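Limsakul Recipe Archive Changes Its Serving and Weight Format
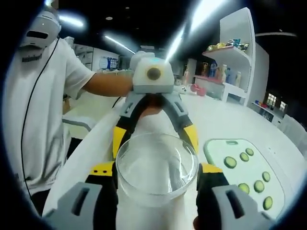
24/03/2019 – The recipe site Limsakul has finished converting its archive to a single measurement format. All 2557 published recipes now list dry ingredients by weight in grams, with cup measures in parentheses. Liquids stay in milliliters and fluid ounces.

About 670 of the older recipes gave volume only and had to be converted by hand. Flour, cocoa and brown sugar were weighed in the test kitchen at Drendholm – two weighings per entry, averaged and entered to the nearest gram.

The default yield is now 4 servings. Readers can change it on the recipe page, and the ingredient list updates to match. Oven times and pan sizes do not scale and should be checked before baking.

Printed cards saved before the change remain valid. Recipes imported through the Prarkodura meal planner will show the old format until they are saved again. A fix for the planner is due in May.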